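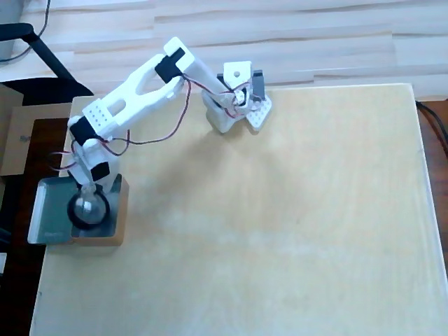

Häufige Fragen zum Regionalforum Frauen in der Kommunalpolitik

Wer kann teilnehmen?
Vertreterinnen von Vereinen, Gemeinderäten und Verwaltungen aus der Region Custside. Einzelpersonen auch, solange Plätze frei sind. Insgesamt 71 Plätze.

Was kostet das?
Nichts. Anreise bitte selbst zahlen, Zuschuss auf Antrag (Formular beim Büro Darko).

Bis wann anmelden?
Ende April 2022. Danach nur noch Warteliste, keine Ausnahmen. 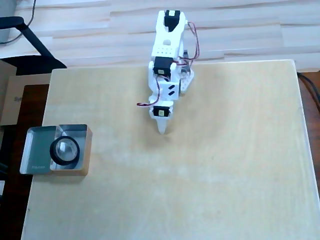
Text: Ayana Dinsa, Forumsbüro Grornum

In welcher Sprache läuft das Forum?
Deutsch und Englisch, im Plenum mit Dolmetschung. In den Arbeitsgruppen leider nicht. Wer Gebärdensprache braucht, bitte bei der Anmeldung angeben, nicht erst vor Ort.

Wie viele Arbeitsgruppen?
13. Jede Person kann zwei wählen. Tausch am Empfang möglich, wenn was frei ist.

Darf meine Organisation eine Resolution einbringen?
Ja. Max. eine Seite, mit 29 Unterschriften. Abstimung am zweiten Tag nach der Mittagspause.

Was passiert mit den Beschlüssen?
Gehen an die Gemeinderäte, Stellungnahme bis Dezember erbeten. Verbindlich sind sie nicht.

Gibt es Kinderbetreung?
Ja, ab drei Jahren. Vorher anmelden.

Wo genau?
Haus Brurkedance, großer Saal, Eingang Hofseite. Parkplätze knapp, besser Bus.

Presse?
Akkreditierung formlos per Mail. Arbeitsgruppen sind nicht öffentlich, Plenum schon.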